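Tirnwood Stacking Sets – interim report to the Skurnik Fund
Prepared by Kumudini Chowdhury, 14 January 2025

Where we are

The grant was for 3466 pounds, to find out whether plain coloured cubes do anything for early sorting and building that the mixed toy boxes already in our rooms do not. I was doubtful in September and I am still fairly doubtful. We are nine sessions in. The money is mostly spent on cubes, table coverings and room hire, and the rest is held back for the spring.

What we bought

Arvo Manninen ordered 300 cubes from Tuominen in red, green and blue. The catalogue said they were all one size. They are near enough for a child, but Minttu Hakala put a batch side by side and found that some are slightly wider than others. Tuominen have offered to swap the worst of them. I have asked for that offer in writing and am still waiting.

We also looked at the Trindora sets, which come with printed task cards. Cameron Stubbs was keen. I was not, as the cards cost nearly as much as the cubes and say very little that an adult at the table could not say.

What the sessions show so far

Children build more with three colours than with a full box. That sounds like a result until you remember that a full box has other things in it, and a child driving a lorry about is not failing at anything. Kipchumba Shemweta's notes are the best we have and even he marks most of his entries "unclear". I would ask the Fund not to quote the build figures from the first return. They were gathered in two rooms by people using different rules for what counted as a build.

The tasks

Each task starts from a layout on a bare white table. We have cut the list down to three:

1. Line. The cubes go in a row and the child says which colour comes next. Easy to run, and dull after the second go.

2. Swap. The child changes the place of two cubes and leaves the third alone. Younger ones move all of them.

3. Tower and one apart. Green goes on red, with blue standing on its own to the left and a little nearer the front. The argument so far has been over whether a turned blue cube counts as a mistake. I say it does not – the instruction is about place and colour, and we never mention angle.
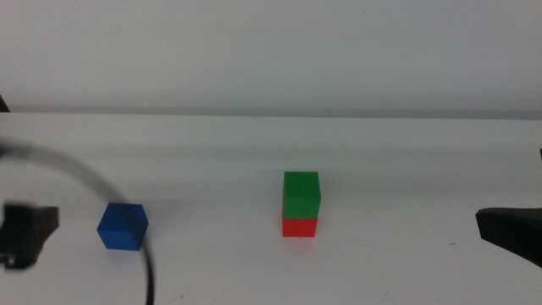 Still to settle

The scoring sheet needs one more rewrite before spring, and Kipchumba has the draft. Cameron would like a fourth task with a taller tower. I have said no until the cube sizes are sorted out, as a wide cube on a narrow one makes any wobble hard to judge.

I am not asking for more money. I would like the end date moved back so that both rooms can repeat the tasks under the same rules. If the second round looks like the first, my advice will be to stop there and put the cubes in the ordinary boxes.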